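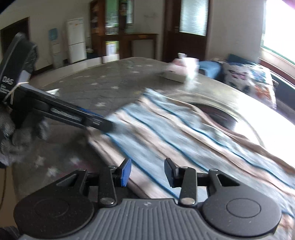

Hi Henrike,

Second report on the Pranddale bed project, covering everything since the spring one up to the end of July. You told me last time that you'd take a long email over a filled-in form, so I'm taking you at your word!

## Where we are

We've now delivered 64 complete beds, and by complete I mean the frame, the mattress, a cover, a pillow and at least one blanket. I was hoping to be a little further along by now, but June was slow. The van was in the shop for most of it (water pump, then a belt, then the water pump again), and we were borrowing my brother-in-law's pickup, which can carry one frame at a time if you don't mind it rattling all the way up the valley road.

There are 13 households still waiting. Most of them came to us through the school, and a few through the clinic on the Tranon side of town. The clinic referrals tend to be older people who need a bed at a decent height, and those take longer to find. I had a great visit with one woman who had been sleeping in a recliner since the winter. She picked the tallest frame we had, tried it out with her shoes on, and sent us home with plum jam.

## What changed since the spring

The biggest change is that we stopped taking mattresses at the door. People were so generous, but we were getting things we couldn't pass along, and then we had to pay to haul them away. Now we ask for a picture and the age of the mattress first, and we pick it up ourselves if it's a yes. It's more driving. It's also a much emptier garage, and my neighbors have started waving again.

We moved the bedding into its own room at the Wumbei Street building. Sheets and covers are sorted by bed size and blankets by weight. I can find a twin fitted sheet in under a minute now, which back in March would have been a small miracle. 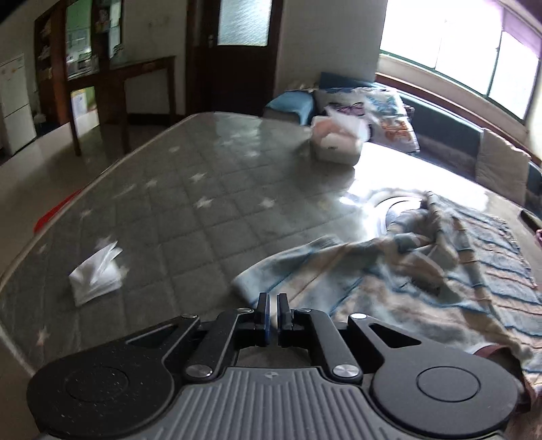 Covers turned out to be the thing families ask about most, way more than frames. I'd budgeted for plain white ones and I got that wrong. White shows every mark, and parents with little kids told me so in very plain words. A quilted one like this, grey-green in a diamond pattern with little white stars, is much more what they have in mind, and a striped blanket in pale blue, cream and tan looks good on top of it without anyone having to match anything. I'd like the next order to lean that way – quiet colors, some pattern, nothing too babyish for a ten-year-old. The ten-year-olds have opinions!

## Washing and mending

This part grew on us. Every donated blanket gets washed before it goes out, and we'd been using the laundromat next to the hardware store, which was eating up quarters and whole afternoons. In May we bought a used washer for $400, out of the equipment line you approved. It's loud and it walks a bit on the spin cycle, but it does a heavy blanket in one load. I've put a rubber mat under it and that helped some.

The mending table happens twice a month after supper, from six-thirty until people get tired. We fix seams, replace binding, and cut down the oversized flat sheets for twin beds. I am a terrible sewer, so I mostly thread needles and make coffee. The others are patient with me.
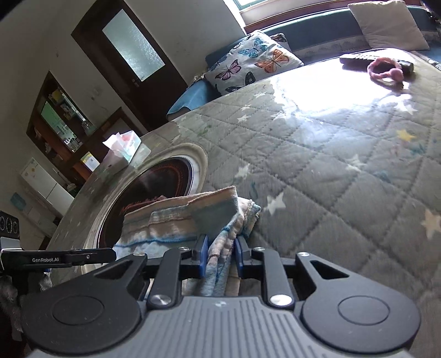
*A narrow fold of fabric, with the gray tablecloth underneath.*

One lesson from the mending nights – old satin binding isn't worth saving. We spent two whole evenings trying to stitch it back onto fleece and it just frayed along the new line. Cotton twill tape holds much better and costs very little by the roll, so that's what we're using from here on.

## Money

We're under on transport, which surprised me given the van, but the repair was partly covered by the shop letting us pay for parts only. We're over on bedding, mostly because of the white covers I mentioned, which I couldn't return once they were opened. I'd like to move what's left in transport over to bedding if Pillen is okay with that. It doesn't change the total. The receipts are in the shared folder, and yes, this time I labeled them.

## What I'm worried about

Storage for the winter, mainly. The bedding room is dry and I'm happy with it, but the frames are in a shed with a roof I don't trust past October. The building manager says he'll look at it. He has said that before. If it doesn't happen by the end of August I may come back to you about a tarp and some lumber.

The other thing is pillows. Donated ones are nearly always too far gone, and new ones add up faster than you'd think. I've written to a motel outside town that replaces theirs every year and I haven't heard back, so I'm going to drive over there and ask in person.

## Next couple of months

The 13 waiting households come first, with the clinic ones at the front of the line. School starts soon after, and last fall that brought a bunch of new requests in the first week, so I want beds ready to go before then.

If you're up this way, come see the bedding room. Let me know about the transport money whenever you get a chance, and I'll hold the cover order until I hear from you.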